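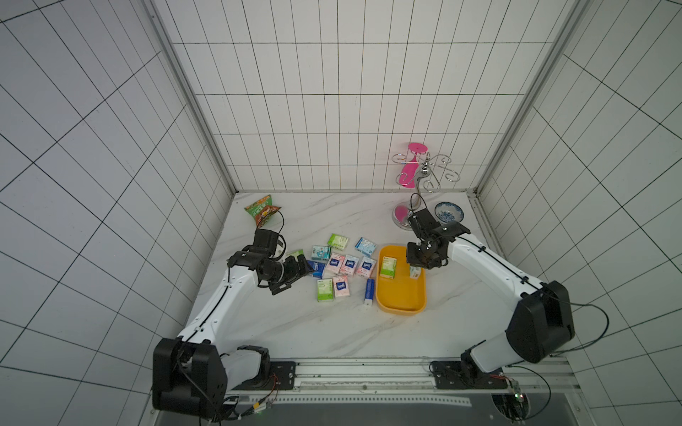 **Pocket tissues** are small packs of folded paper handkerchiefs, wrapped in thin plastic film and made to be carried in a pocket or a bag. They are sold in shops one by one or in larger bundles, and in several countries they are also handed out free on the street as advertising. In the home they are usually kept together in a drawer, a tray or a small basket, from which each person takes a pack when leaving the house.

## Form and size

A pack contains several tissues folded to the same size and laid flat on each other. The wrapper closes around them tightly, and on one of the wide sides there is an opening, either a perforated line or a flap with glue which can be closed again. The second kind keeps the paper clean for a longer time, but the glue becomes weak when dust from the bag gets on it.

Two shapes are common. The square pack is flat and soft and fits well in a trouser pocket. The long pack is thicker and narrow, and it can stand on its short end -- this is useful when many packs are stored in one container.

## Wrappers

The wrapper is the part by which people recognize the product. Manufacturers print it in pale colors, most often green, blue or pink, and flowers are a very usual motif. Packs for children carry cartoon characters. The words on the wrapper give the brand, the number of sheets, the number of layers and sometimes the scent. English words are often added also on packs that are sold where English is not the main language.

The barcode is placed near one end or on the back. On bundles, the single packs inside may have no barcode of their own, and a shop that opens the bundle must then label them again.

## Storage in the home

Glenys Sedgwick, in her household guide *The Small Shelf*, divides storage of pocket tissues in two methods. In the first, the packs lie flat in a pile. The pile is stable with a few packs, but it slides when it grows, and the lower packs are forgotten. In the second, the packs stand on their ends in a basket, like cards in a box, and the printed sides can be seen from above. Sedgwick prefers the second method for families where each member wants a different kind.

A plastic basket with a smooth rim is suitable, because film wrappers tear easily on rough edges and on woven material. The walls should be lower than the tallest pack. When different brands are mixed, the sizes do not match and some packs lean over the others; this does no harm to the tissues.

Hongmei Zheng visited 37 homes in the town of Durneck for a survey of small household goods. She found that the tissue basket stood most often near the front door or on the kitchen table, and that it was shared with snacks, keys or other small boxes in many of the homes. Bathrooms were used less, as the damp air makes the paper limp once a pack is open.

### Arranging a mixed basket

The following order is given in Sedgwick's guide:

1. Take everything out and wipe the basket dry.
2. Put opened packs aside, to be used first.
3. Stand the narrow packs along the inner walls.
4. Fill the middle with the wide packs, and let the largest one lean across the others if it does not fit upright.
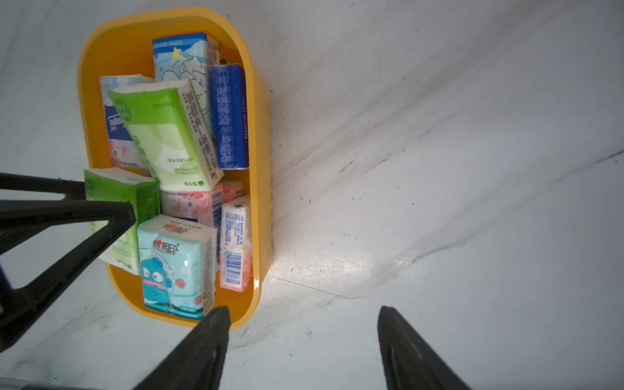 5. Lay the opened packs on top.

## Collecting

Some people keep the wrappers, or the full packs, as a collection. Yiran Luo began to collect packs with cherry blossoms as a student and owned 784 of them when her list was last printed. Collectors keep the packs away from sunlight, which makes pink ink fade quickly, and they note on a card the place and the month of purchase.

## See also

- Handkerchief
- Facial tissue
- Household baskets and trays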